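The Low Table
Small things, big mess: a feature on the one surface in the house that never stays clear

In my family we always had a low table. Mine now is not the one from my childhood, but it has the same height, a little under the knee, and everybody who comes to my apartment puts something on it before they sit down. Keys, first. Then a phone, then whatever was in the pocket. By the evening the table knows more about my guests than I do.

I started to write about this table because of a drawer. The drawer is in the hall, and for years it was the place for all the small toys and trinkets that enter a home and have no name. I mean the capsule toys from the machines at the train station, the figures that come with a magazine, the animals on keyrings, the little tins. One Monday I pulled the drawer too hard and it came out completely, with everything in it. I did not want to put it all back. I carried the drawer to the low table and turned it over.

A friend who saw the pile told me to throw away all of it and to buy one nice box from Uzor, the shop with the linen boxes. I have one of these boxes. It cost more than everything that was ever in the drawer, and I keep nothing in it.

People who collect these small toys on purpose are more organized than I am. There is a club called Herkimeo that meets in the back of a tea shop, and I visited it twice for this article. The members bring their doubles in egg cartons and exchange them. One woman there has nearly 500 figures, all from capsules, and she keeps the capsules too, because for her the toy and its shell belong together. I asked if the plastic was not a problem in a small home. She said that the capsules go inside each other if you open them, like soup bowls, and that they take less place than my shoes. This was probably true.

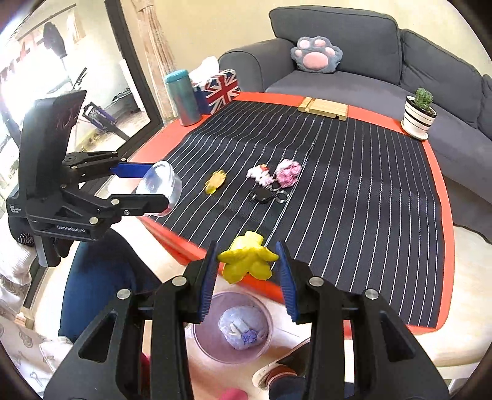
When you sort small things, the first question is where to put your hands. I learned this at the club. A beginner takes a thing, looks at it, puts it down in the same pile and takes another one. After an hour the pile has only moved to the left. The members at Herkimeo have a rule that a thing you lift must go to a new place, even if the place is wrong. You can correct it later. I am slow with decisions, and the rule helped me more than any book about tidying.

The second question is the surface. On bare wood, small plastic figures slide and roll, and the round ones go directly under the sofa. A cloth is better. A mat with a pattern of lines is better still, if you have it, because you start to put the things along the lines without thinking, and so you get rows. My grandmother bought her low table in 1971, and she kept a felt cover on it for cards. We children put our animals on the felt and they stood very well. On the polished dining table they fell if somebody closed a door.

I must say something also about wrapping. Many of these toys are sold so that you do not know which one you have, and therefore there is always a bag, or a paper, or a foil, and sometimes all of them. The company Etero, which makes a series of sleeping animals, puts each one in two papers and then in a box. The animal is as long as my thumb. When I opened the ones that I had never opened (there were more than I want to write here), the paper was a bigger heap than the toys.

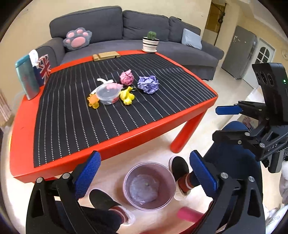 A bin must stand close to the table, and it must be there before you begin. I used to sort first and clean after, and this was my mistake. With the bin in the kitchen, every piece of trash becomes a small trip, and on the trip you find another thing to do. Now I put it on the floor next to the table, where the arm can reach it from a sitting position. A light round one with a bag inside is enough, and on tiles it is easy to push along with the foot when you change sides. The crumpled paper should go in immediately. A ball of pink or purple paper looks harmless at the back of the table, behind a toy, but it hides whatever rolls behind it, and two of them already take the space of a whole row.

For the sorting itself I made my groups simple. Figures that stand. Figures that do not stand. Anything with a ring or a chain. Containers with a lid. The last group was the most difficult, for the reason that a container always has something inside, and then you must decide if you are sorting the container or the thing. I left the small clear ones closed, as you can see what they hold. The tins I opened. In one I found buttons, in another a dry eraser and a ticket for the Stalava funicular, which I rode with my cousins when I was a student. The ticket cost 80 of something. The currency is gone now, I think.

Keyrings I had underestimated. A toy animal on a ring is not good for keys, it is too big for the pocket, and the leg breaks. But it is very good on a zipper, or on the handle of a suitcase that looks like every other suitcase. I gave most of mine away to people with black luggage. Children at the club tie them to their pencil cases, several on each, and you can hear them coming up the stairs.

My drawer is back in the hall now and it closes. Inside there are tape, scissors, batteries and one tin. The standing figures went on the bathroom shelf, where they get dusty and must be washed in the sink with a toothbrush. The ones that do not stand are still on the low table, under a newspaper. My sister comes on Saturday with her boys, and I will let them choose first.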